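Setting up pumpable glue for card and paper work

I make boxes, mostly from greyboard with a paper covering, and for years I bought PVA in whatever bottle the shop had. The bottle matters less than the thickness of the glue in it. Straight from a bulk tub, most white PVA is too stiff to run along a cut edge without dragging, and if it is thinned carelessly it soaks the paper and the board warps on the drying rack.

My current stock is Clilta bookbinding PVA, bought by the tub and decanted at home. I thin it by weight on a kitchen scale. The mix for edges is 220 g of glue to 27 g of water, which gives a bead that holds its shape on a vertical face for long enough to bring the second board up to it. For covering large panels I add another 30 g of water to the same batch and put it on with a roller. I have tried measuring by volume and the results drift, as the glue clings to the jug and you never get the last of it out.

Water goes in slowly, with a flat stick, never a whisk. Whisking puts air in, the air comes out as pinholes under thin paper, and the only cure is to leave the pot overnight with the lid on. I mix on Monday evening and use it from the next day.

Kisico paper, the heavier of the two weights I keep, takes the edge mix without trouble. The Vida paper is thinner and has a strong grain direction. It expands across the grain as soon as it is damp, so I cut it 2 mm under size in that direction and let it rest face down after gluing until it stops curling. The curl relaxes in roughly a minute in my back room, longer in March when the heating is on and off.

Boards are pressed between sheets of melamine with a Gimby screw press. Waxed paper goes on both sides. Light pressure at first, then a full turn once the surface has grabbed. Full pressure at the start squeezes the glue out at the corners, where it dries shiny and cannot be sanded without marking the covering.

Storage is simple. Keep the lid on, keep it off a cold floor, and write the mix on the container. Frozen PVA goes to curds and has to be thrown out. I lost most of a tub that way in the shed and now keep everything indoors under the bench.

Still to test: whether a small amount of methyl cellulose in the covering mix buys more open time on the largest panels. I expect it will weaken the bond a little, so the first trial will be on scrap lids.
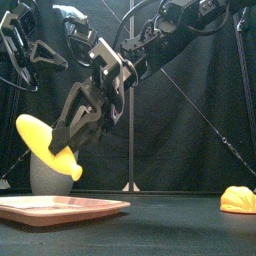 Can the edge mix and the covering mix be kept in the same pot?

Keep them apart. The covering mix is made by adding water to the edge mix, and once the water is in there is no practical way to get it back to the thicker consistency.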